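Siu Shared Workshop
Member Guidance: Building and Using Hand-Held Grippers

This page is for members who are building a pair of hand-held grippers from the Kundetby plans, or who have borrowed the workshop pair to record household tasks for an arm project. It covers printing, assembly, markers, the recording area and storage. Members who have not yet completed the bench induction should do so before using the soldering station.

Before you start

Read the parts list to the end before ordering. The Kundetby plans give two lengths for the finger screws, and only the shorter set fits the current handle. The workshop keeps a small stock of screws and springs in the drawer marked Jernari. Members may take what they need for one pair and should sign for it on the sheet inside the drawer.

Print time for one complete handle on the workshop printer is 28 hours. Book the printer for the full period. A print left on the bed past the end of a booking may be removed by the next member.

Printing and cleaning up parts

Print the fingers upright and the handle shell on its side. Supports are required under the trigger guard and nowhere else. Remove them with flush cutters, then sand the trigger channel until the trigger returns freely under its own spring. Do not oil the channel. Oil collects dust and will eventually reach the finger pads, where it is difficult to remove.

Threaded inserts should be set with the wide soldering tip at a low setting. Press slowly and stop when the insert is level with the surface. If an insert goes in crooked, leave it to cool fully, warm it again and straighten it with a screw of the correct size. Forcing it with pliers generally splits the boss.

Wiring

Route all wires through the rear channel before closing the shell. Leave a small loop of slack behind the trigger switch. Test the switch with a meter while the shell is still open, and test it again with the screws in place but only finger-tight. A pinched wire is much easier to find at this stage than later.

Label each cable at both ends. Masking tape is acceptable for a trial build. For a finished pair, please use the printed sleeve labels.

Marker cubes

Print marker sheets at full size on matte paper. Gloss paper reflects the overhead lights and the camera will lose the pattern. Measure one printed square with calipers before cutting out the rest, as many printers shrink a page slightly without notice.

Apply each face with a thin coat of glue stick, working from the center toward the corners. Bubbles should be pressed out while the glue is soft. A face that has lifted at the corner should be replaced. Tape over the top is not a satisfactory repair, even if it is clear tape.

Keep a written record of which marker number is on which face, and store it with the calibration file. Left and right cubes must never share a number.

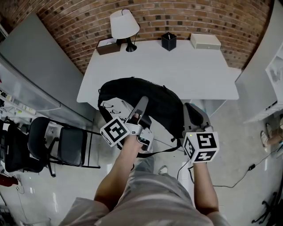 Choosing the first tasks to record is best done with a view to what the finished arm will be asked to do. Rigid objects such as boxes and cups are suitable for the first session. Soft goods should follow once the triggers feel natural and both cubes are tracking without interruption. A backpack is a useful intermediate item: the fabric bulges when lifted, and the straps and buckles hang down below the desk edge where they can catch. Take hold of it with both grippers, raise it clear and keep the cubes outside the fabric so that the marker faces stay in view. A desk lamp and a pen holder may remain at the back of the desk, as they do here, provided that the bag can be moved without passing over them. Cables on the floor are a separate matter. Any cable lying near the operator's feet should be run along the wall or taped flat before recording begins.

Recording practice

Hold each pose for a moment at the beginning and end of a task. Open and close both grippers fully before the first recording of a session, so that the trigger range can be checked afterward. If an object is dropped, let the recording run, put the object back and start a new one. Dropped attempts should be kept in a separate folder.

Sessions should be kept short. The grippers are not heavy, but wrists tire before the operator notices, and the movements become jerky. A limit of 69 recordings per operator in one evening has been set for the workshop pair. Members using their own equipment are advised to follow it too.

File names should give the task, the object and the running number. The shared Storkex drive accepts up to 367 files in one upload. Larger sets must be divided.

Batteries and storage

Charge batteries on the ceramic tray only, and remain in the building while they are charging. Disconnect them before the grippers go back in the case. The workshop pair is stored on shelf 4 with the fingers closed and the cubes facing up. Nothing is to be placed on top of the case.

Wipe finger pads with a damp cloth after each session. Alcohol hardens the pad material over time and should be reserved for glue residue.

Faults and repairs

Report a loose cube, a sticking trigger or a cracked shell on the repair sheet at the front desk. Do not reglue a cube on the workshop pair, as its position is part of the calibration and the pair must be measured again afterward. Replacement pads will next be ordered in October. Requests for additional parts should be entered on the same sheet with the part number from the plans.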